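Unside Countertops
Home | Materials | Care | Samples | FAQ | Contact

Frequently asked questions: oiled wood tops

Which finish is on my top?
Tops supplied under the Karam name are oiled. Tops supplied under the Tunine name are lacquered. If the label under the front edge is missing, put a drop of water on an area that gets little use. On a worn oil finish the drop spreads and darkens the wood within a few minutes. On sound lacquer it stays beaded. The answers on this page apply to oiled tops only.

How often should I re-oil?
Apply one coat a month for the first 4 months, then two coats a year. Areas next to a sink need an extra coat in September, before the heating season.

Which oil should I use?
We supply Belix hard oil, order code 257. Other hardening oils can be used over it once the surface is clean and dry. Do not use olive or sunflower oil. They do not cure, and they leave a sticky film that has to be sanded off.

How do I apply it?
Wipe the top with a damp cloth and let it dry overnight. Sand with the grain, 180 grit first and then 240. Vacuum the dust. Spread a thin coat with a lint-free cloth, wait 15 minutes, and wipe off everything that has not soaked in. Leave for 24 hours before light use. Oily cloths can heat up and catch fire on their own — lay them flat outdoors to dry, or soak them in water before disposal.

Can I put hot pans on the wood?
No. Use a trivet. Scorch marks go deeper than the oil and usually need heavy sanding.

How do I remove a black stain?
Black marks around taps and cans come from iron reacting with tannin in the wood. Sand lightly. If the mark remains, apply an oxalic acid wood bleach according to the package, wearing gloves and eye protection. Rinse twice, dry for two days, and re-oil.

My top has cupped. Is it defective?
Not always. Wood moves with humidity. Check that the fixing brackets have slotted holes and that the screws can travel in them. Check also that the underside was oiled before installation. A top sealed on one face only will cup. Send measurements to Lorne Chan in technical support before loosening anything.

What does a sample cost?
Samples are $69 per set, credited against an order. Each set has an oiled and an unfinished piece of every species in stock.

Can a lacquered top be converted to oil?
Yes, if the lacquer is sanded off completely. Any residue shows as a pale patch after the first coat. Start at 100 grit and finish at 240.

Contact: Assunta Marras, customer desk, extension 2983 | © Unside Countertops | Back to top
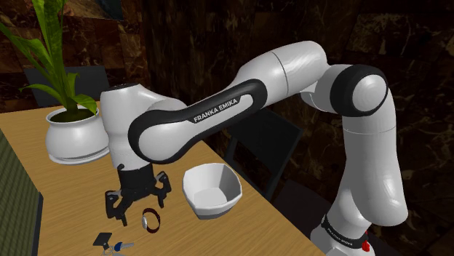
Light wooden top, with a Franka Emika arm.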